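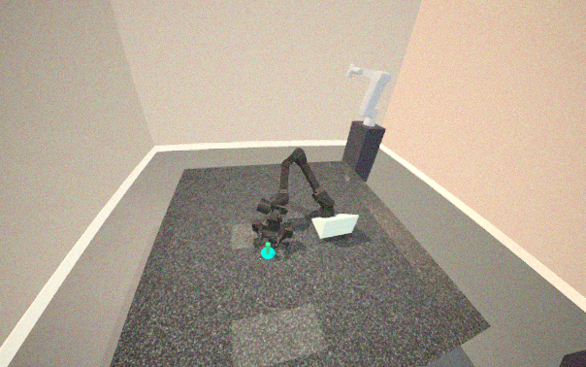
Fiachra Quinlan me cita a las nueve de la mañana porque a partir de las once, dice, ya no es persona. Lleva media vida afinando pianos, primero en Irlanda y luego por toda la costa, y cuando le propuse la entrevista contestó con un mensaje de una palabra: «Café». Así que café.

Yo venía con mis preguntas apuntadas y no hice casi ninguna. Le pregunté cómo se empieza en esto y tardó veinte minutos en llegar a la respuesta (pasando por una bicicleta, una tía monja y el puerto de Stallville, que por lo visto huele a gasóil todo el año). Empezó en Greenwood, un taller pequeño donde entró a barrer. «El dueño no me dejó tocar una clavija hasta el segundo invierno. Escuchaba yo desde el pasillo, con la escoba, y cuando él paraba intentaba adivinar si la nota había quedado alta o baja. Fallaba muchísimo, ¿eh? Muchísimo.»

Le digo que yo tengo un piano vertical heredado de mi abuela, un Prenard, y que no se ha afinado desde que se murió ella. Me mira como miran los dentistas.

«¿Está pegado a un radiador?»

Pues sí, está pegado a un radiador.

«Ya. Es que lo ponéis todos ahí, es el hueco que queda. Yo no riño a nadie, pero un piano vertical tiene más de 200 cuerdas tirando todo el día de una tabla de madera, y tú le enciendes la calefacción en noviembre y se la apagas en abril. Imagínate.»

Me lo imagino y me siento fatal, la verdad. Le pregunto si tiene arreglo y se ríe. Casi todo tiene arreglo, me cuenta, lo que pasa es que a veces el arreglo cuesta más que otro piano, y entonces toca hablar con la familia. Esa parte no le gusta nada. «Me han llorado en la cocina. Una señora de Ondlow me pidió que le dijera a su hijo que el piano era bueno, para que no lo tirase. Era malísimo. Le dije que era bueno.»

¡Y se queda tan ancho! Luego añade que el hijo lo conservó y que él va cada año a afinarlo, con la penitencia incluida.

También hablamos de dinero, que a mí me daba apuro y a él ninguno. Su primera llave de afinar la compró de segunda mano y todavía la usa. Las libretas las guarda en una caja de zapatos: apunta cada piano que toca, con el estado en que lo encontró y una frase sobre la casa. Va por el 1289. Me deja leer un par de entradas y son una maravilla: «Perro sordo. Graves bien». «Me dan sopa. Martillos gastados, no insistir.»

Quise saber si usa aplicaciones para afinar y puso cara de que se lo preguntan mucho. Usa una, para la nota de partida y cuando hay obras en la calle. El resto, de oído. «La máquina me dice dónde está la nota. Luego la muevo un pelo hasta que me gusta, y si no me gusta vuelvo a empezar.»

Antes de irse me pidió la dirección. Viene el mes que viene a ver el Prenard, y me ha dejado deberes: apartarlo del radiador y quitarle de encima las macetas.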